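Back on the train!

I finally did it, I gave up my parking spot in April and started taking the train to work again. Ninety minutes each way if you count the walk to Prisach station, and I love it. I had forgotten how much of the day you get back when someone else is doing the driving! I've read two novels already (one of them a real brick) and I'm halfway through a third.

The best stretch is after Lokis, where the line runs right beside the river and everybody looks up from their phones for a minute. Then comes the long curve into Allport, and if the 102 bus is on time I'm at my desk before the coffee is made. The yearly pass was $1,299, which made me gulp, but parking alone cost me more than that.

A few things I've learned: sit on the left in the morning, bring a sweater even when it's warm out, and get your roll at Rautiainen before you go up to the platform, not after. Their cardamom ones are gone early, and they are so, so good.
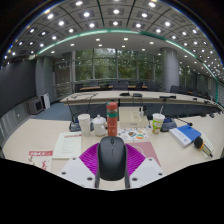 Next month I want to try bringing my bike along, at least as far as Lokis, and ride the river path home on the light evenings. I can't wait!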